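Clemwood marble is a white to pale gray metamorphic stone quarried in the hills above the town of Clemwood. It formed from limestone recrystallized under heat and pressure and consists mainly of calcite. Gray clouding in the stone comes from graphite - gold and tan veins are colored by iron oxides. 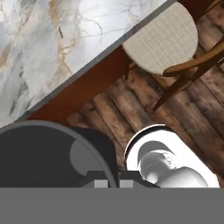 The main quarry, Iltar, yields 4,000 metric tons of block a year. Blocks are cut with diamond wire and hauled to the Kubiak mill, where they are sawn into slabs. Some 85 percent of the slabs are sold for interior use. A smaller pit at Bridier, 8 kilometers to the north, closed after flooding.

Calcite reacts with weak acids such as vinegar, and polished surfaces etch easily. Sealers slow staining but do not prevent etching.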